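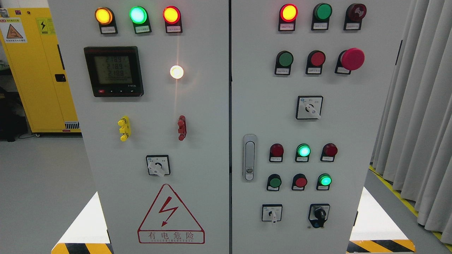
Control cabinet doors, pump house, Ollard site

Thread: Meter readings and lamp order on the twin cabinets

obrabec
Posted 19th June
I've taken over the two grey cabinets at Ollard from Postel. Three lamps across the top of the left door, amber, green, red, and all three lit. I was taught that lit together like that means all phases are live at the incomer. The label plates are too small to read from where I normally stand. Does anyone have the old drawing, number 3811?
Oldřich Brabec

stestton_sparks
They're phase lamps. Same colours on ours at Stestton. If one goes out, check the lamp before you go chasing the supply. I'd leave the labels alone and put bigger ones underneath.

mull91
Disagree about bigger labels. There's a meter right under the amber lamp, so there's no room. Put a laminated sheet inside the door.

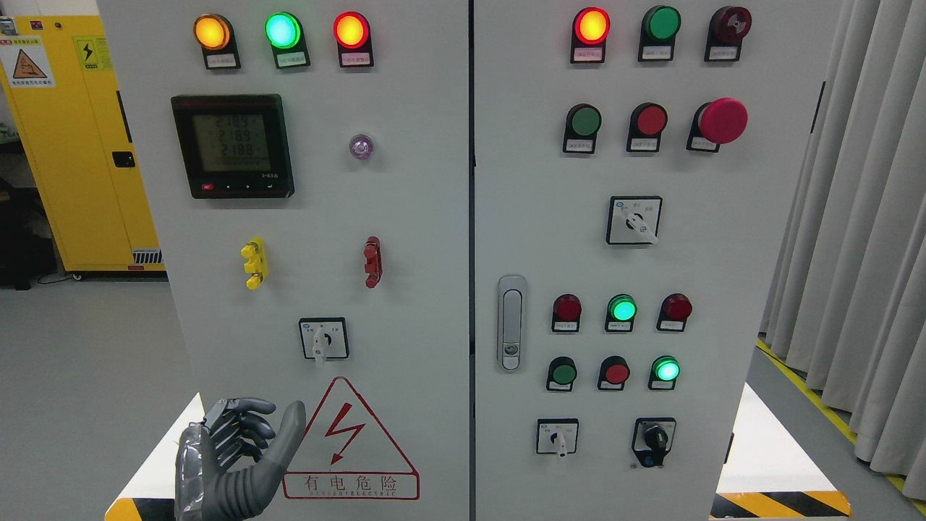
obrabec
Phase balance is what I wanted to ask about next. Postel left a note saying to log it every 7 days, and I think that's too often. The meter gives 218.3, 218.9 and 218.8 on its three lines, so there's very little between them. Would monthly do?

stestton_sparks
Monthly is fine for voltage. It's the current you want to watch with pumps — one tired motor shows up there first.

mull91
I'd stay weekly until the end of July, then decide. You don't know the load yet. Also press the emergency stop as part of a planned shutdown. The big red mushroom ones get left for years and then stick.

cinarfan
We have a Çınar panel with a similar layout and the selector switch on the left door wore out first. Worth having a spare.

obrabec
Weekly until July then, and I'll order a switch. Still after that drawing.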